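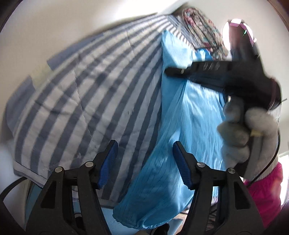 Airing the bedding, and other small September joys

September
Posted by the author of Plaroven

Search this blog Type and press enter

I have become a person who gets excited about airing bedding, and I'm not even a little bit sorry. The first properly warm mornings have arrived in Dallham and I've had every window in the house open by 9.

We used to just wash the covers and leave it at that. Then last spring I started hanging the duvets themselves over the back fence for a couple of hours (inside out of their covers, if you can be bothered wrestling them) and the difference is wonderful! They come back in puffed up and smelling of grass and whatever the neighbours are having for breakfast.

My favourite cover at the moment is still the striped one, slate blue and a very pale grey. It shows every speck of lint and I love it anyway. Stripes make even a badly made bed look cheerful, and I make a lot of bad beds.

A few things I've picked up along the way:

Go out early. By lunchtime the wind comes down Timis Road and you'll be fetching your pillowcases out of somebody's lemon tree.

Give feather ones a good shake every half hour or so. I use 2 pegs at each corner and one more in the middle.

Don't put dark colours in full sun all day. I had a gorgeous navy set from the Akinola market that is now the colour of old jeans, though only on one side.

Wool blankets want shade and a breeze, and up to six hours if they've been in the cupboard all winter.

Next I'm tackling the linen cupboard, where I already know there are fitted sheets for a bed we gave away when we moved. I'm also hoping to find the good tablecloth. If you've got a trick for folding fitted sheets that works on the deep ones, please leave it in the comments, I'll try anything!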